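Meltell Repair and Reuse Program: Progress Report
June 21, 2021

The grant asked us to show that sorting old parts by hand pays for itself. We are not convinced yet. Of the 21 drop-off sites promised, five report on time, and the Flanisura site has sent nothing since December.
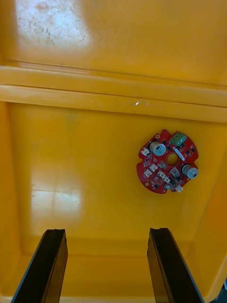 Red circuit board in a yellow bin.

Kauppinen's resale figures look good on paper, but they count anything shipped as sold. We asked for returns data twice and got a brochure. Until we see it, please treat the income line as a guess — and a hopeful one.
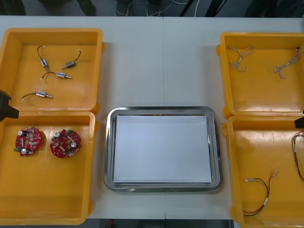
Storage costs went up again this spring. Tevholm says more shelving will fix it, and we doubt that, given how slowly stock leaves the building. Small items such as solenoids, kept in shallow yellow trays with their leads still on, take up little room. Whole appliances are the problem, and we keep accepting them.

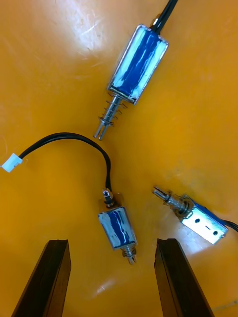
We would stop taking them for roughly two months and see what happens to the rent. The training budget is unspent. We would like to hold it until the late sites report.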